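Looking after a tennis racquet at home

Tegan Pryor
Jan 11, 2026
41 shares | 6 comments

Most club players restring too late. The usual guide is to restring as many times a year as you play in a week, with a minimum of two. Polyester strings go dead well before they break, so a player using a full poly bed should halve the interval.

Strings

Write the date and tension on a strip of masking tape inside the throat. Tension drops fastest in the first day off the machine, then slowly after that. A racquet strung at 50 pounds and left in a cupboard from May until summer will not play at 50 pounds.

Straighten the mains and crosses by hand between games. Check the intersections in the upper middle of the bed for notching. Once a notch reaches a third of the way through a main, that string is close to finished. If one string snaps, cut the rest out the same day, working from the centre outwards and alternating mains and crosses. A half-broken bed loads the hoop unevenly and can pull it out of shape.

Grommets

Run a fingertip around the inside of the hoop. A split grommet has a sharp edge and will shear a new string at the hole. Single grommets can be replaced with short lengths of nylon tubing, flared at the outer end with a warm awl. If more than four are split, replace the whole strip. Bumper guards wear first at the tip, and should be changed before the paint underneath is marked.

Grips

Peel the old overgrip from the top down. Wipe the base grip with a cloth barely dampened with water and leave it overnight. Start the new overgrip at the butt cap with the tapered end, hold light tension, and overlap each turn by three millimetres. Right-handers generally wrap so the seams run up and to the right. Finish with the supplied tape, cut square.

Do not use methylated spirits on a leather base grip. It strips the dressing and the leather cracks along the bevels.

Storage

Keep racquets indoors. A closed car boot in January softens the string and, over several seasons, the adhesive under the pallet. The thermal lining in a Stodesell bag slows this down but does not prevent it. At Turau we keep the loan racquets on wall pegs, out of the sun, with no covers on.

Balls lose pressure once the can is opened. A screw-down pressure tube will hold a set for over 100 days. Dead balls are fine for serving practice.

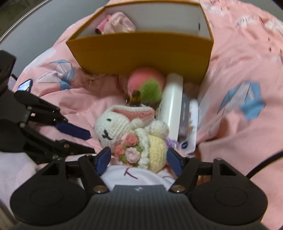

Can a wet racquet be dried with a hair dryer?

Towel it off and stand it head down in a dry room instead. Direct heat lowers string tension and can lift the base grip. Natural gut that has been soaked should be replaced, as the outer fibres will fray within a set or two.

6 comments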